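Writing for the Birhane Letter: Questions We Get

We love hearing from people who want to write for us. The Birhane Letter is the magazine of returned and serving overseas volunteers, and nearly every page of it starts with an email from a reader. These are the questions that land in our inbox most (updated January 2023).

Who can send something in?
Anyone who has served, is serving now, or has hosted a volunteer. We would especially love more from host families! Our November issue had a wonderful piece by Hagos Jemal about the teacher who lived with his parents for two years, and we are still getting mail about it.

Do I need to be a writer?
No. Tell it the way you'd tell a friend on a long bus ride, and our editor, Setsuko Matsuda, will help you with the rest. She is patient and fast, and she really does read everything.

How long should it be?
Short pieces for the Mailbag page run up to 335 words. Features are longer, so please send us a paragraph or two about your idea before you write the whole thing.

I served decades ago. Is that too old?
Please send it! Some of our favorite stories come from people who had no phone, one bus a week and a shelf of damp paperbacks. Tell us the years and the town.

Can I write about something that went badly?
Yes, and we hope you will. A well that never got dug or a class that stopped coming can make a terrific story. If other people are in it, let us know whether they're okay with being named.

When will I hear back?
Within 21 days. If you haven't, write again and put "second try" in the subject line.

Do you pay?
We can't, but every contributor gets three print copies, and we'll mail them anywhere the post goes (we once got a bundle to Kornimeck by river boat, and we're still proud of it).

Can I send work in another language?
Absolutely. We have readers who can help with French, Spanish, Amharic and Portuguese. Send the original along with a rough English version if you have one.

Can my group reprint an article?
Usually, yes. The Treltar alumni group reprints us all the time. Ask first, credit the author, and send us a copy because we'd love to see it.

Where do I send it?
Use the Contact link at the top of the page and choose "Story." Attachments are fine, and so is plain text pasted into the message.
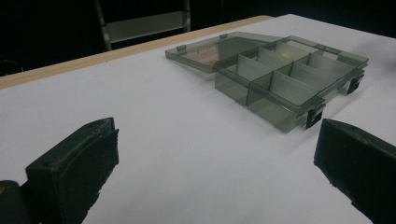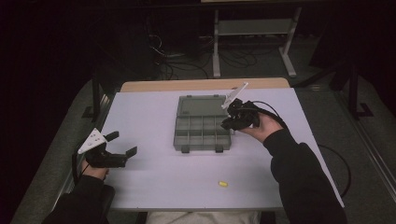
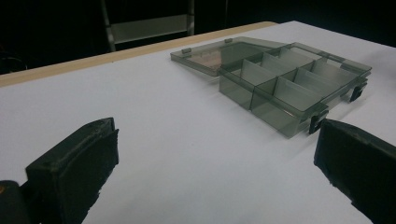
At the table. The organizer box is in the second and third photos.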